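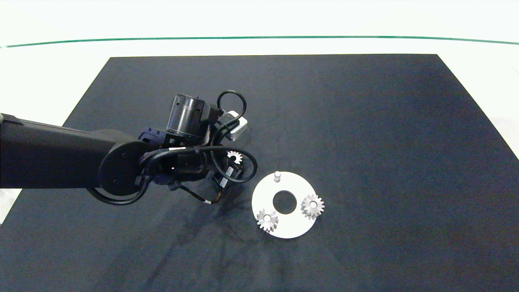

Last revised: Sun 30 December

# Kurinley Place-Name Register

The Kurinley Place-Name Register records the names of farms, fields, wells and lanes in the former district of Allcombe. It is maintained by the Kurinley Local Records Office. Entries were taken from parish books, tax rolls and estate maps, and were checked against the spoken forms in use today.

## Contents

- `names.csv`: one row per name, nearly 1,000 rows
- `sources.csv`: full references for the 17 books and rolls consulted
- `variants.csv`: older spellings, linked to `names.csv` by `name_id`

All files are encoded in UTF-8. Fields are separated by commas, and text containing a comma is enclosed in double quotation marks.

## Spelling and accents

The main form of each name is the spelling used in the latest source. Accents are kept as written. The entry for Sầm, a family holding on the Zevorura road, must be stored with both of its marks. Users who sort or search the register should test their software on this entry first.
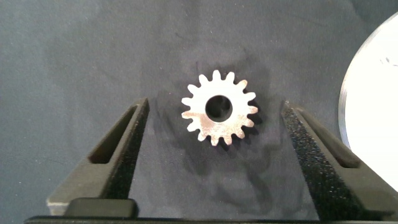
**May a field have more than one main name?**

Each field has a single main name, and every other form is listed in `variants.csv` with its source.

## Known limits

Coverage of the Zevorura side is thin. Two tax rolls for that area have water damage, and names read from them carry the value `uncertain` in the `reading` column. Lane names were collected only where a written source exists. Locations are given by parish and not by map reference.

The `first_seen` column gives the year of the earliest source consulted. It should not be read as the year in which the name came into use. 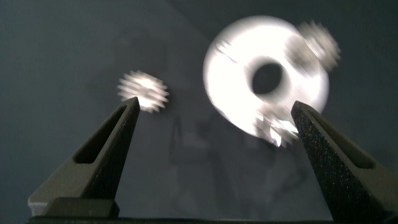
## Corrections and use

Corrections should be sent in writing to Marlies Lehner, Register Editor, with the `name_id` and a reference to the source. Changes accepted before the end of January will appear in the next release.

The register may be copied and reused for any purpose, provided that the Kurinley Local Records Office is credited. Scans of the estate maps are not covered by these terms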